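Packing a hygiene parcel for the Sisby pantry

Parcels go out alongside the food boxes and follow the same weight limit, 25 pounds per household. Put liquids in first, caps taped, then paper goods. Write the household number on the short side of the box.

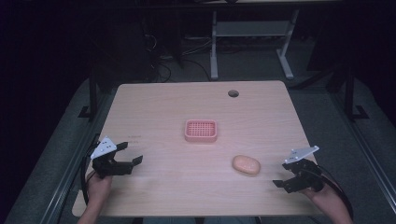 Bar items are packed last and kept away from dry food — rice and flour pick up scent. One bar per adult is standard. An oval bar with no wrapper, like the peach-colored one near the pink basket, goes in a paper sleeve before it is boxed. Log each parcel in Pluvus under code 2590.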